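Astevance Hand-Held Demonstration Grippers (Pair)

Home > Teaching and Demonstration > Hand-Held Tools

Sold as: matched pair, left and right
Supplied by: Drollthorpe Equipment
Price: on request
Listing written by: Alistair Munro
Last revised: 9th April

Overview

We held off listing these for a while. Every supplier in this field says its tool lets anyone teach a robot anything in an afternoon, and we have sent enough of those tools back to be tired of the sentence. The Astevance pair does less than that. It lets a person do a two-handed tabletop job with the same kind of fingers the robot will have, and it records how the job was done. Whether your robot can then do the job is between you and your training setup.

The maker's brochure says operators are "productive in minutes." Ours were moving things in minutes. It took 40 practice runs before the person doing them stopped twisting her wrists into positions no arm on our floor could copy. Plan for that and don't keep the early recordings.

What we tried it on

We stuck to plain work: tennis balls on a white tabletop, a clear plastic container to put them in, one gripper in each hand. A ball is a fair test of an operator. It rolls if you nudge it, and it is wide enough that the jaws have to be properly open before you go in. People who are used to their own fingers tend to close too early.

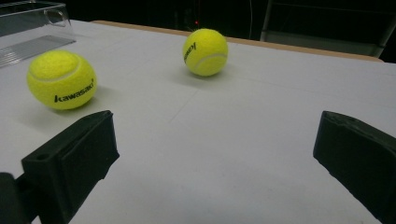
Start each run with the jaws open and well back from the object. Operators like to save time by hovering right over the thing they are about to pick up, and you end up with recordings that have no approach in them. The manual mentions this once, on the second to last page. We would have put it on the cover.

Vary where the objects go. The brochure makes a lot of a 300-run sample set, but if every run begins from the same layout you have one layout, recorded 300 times. Move things between runs, and move the container too if your robot is going to meet it in more than one spot.

Fingers

The fingers are black and blocky and they are meant to be replaced. Don't expect them to stay tidy. Edges pick up chips and scuffs in normal use, which doesn't worry us, but a finger that has worn on its gripping face should be changed before you record anything you plan to keep. The Chu finger set also fits. We found it no better and no worse, and it costs less.

Change both fingers on a gripper together. If you swap one, write down which runs came before and which came after.

Two hands

Using a pair is harder than using one, and the brochure skips over this completely. New operators park one hand and do everything with the other, or bring both in at once and knock the tools together. Decide before the session which hand goes for which object and stick to it for the whole batch. 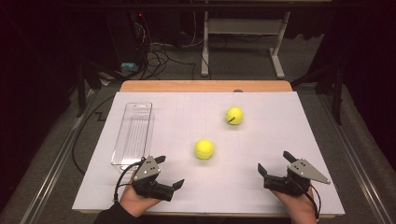
Cables are the other nuisance. Each gripper has one, and they will drag on the table edge or hook a sleeve if you let them. Leave slack behind the hands and check it between runs. Astevance has been promising a wireless version since we first asked. We are not taking orders for it.

What we don't believe yet

"Transfers to any arm." We have used recordings with the Pandham arm and no other. Results were decent on slow pick-and-place and poor on anything quick.

"Rated for 2000 cycles without adjustment." Possibly. We tightened the left gripper at 33 runs and the right one not at all, so make of that what you like.

"No robot needed." True for recording. You will need one to find out if the recordings are any good, and you should do that early, with a small batch, before paying anyone to sit through a long one.

In the box

Left gripper with cable
Right gripper with cable
One spare finger set
Printed manual (short)

Not in the box: table, computer, stands, software for training.

Returns

Unused pairs can come back within the normal return period. Used pairs can come back too if there is a fault, but chipped fingers are not a fault. If you are unsure whether the tool suits your job, ask for the loan pair first. It went out to three customers in March and one of them bought.

Related items

Chu replacement finger set
Pandham arm mounting kit
Cable clips, pack of ten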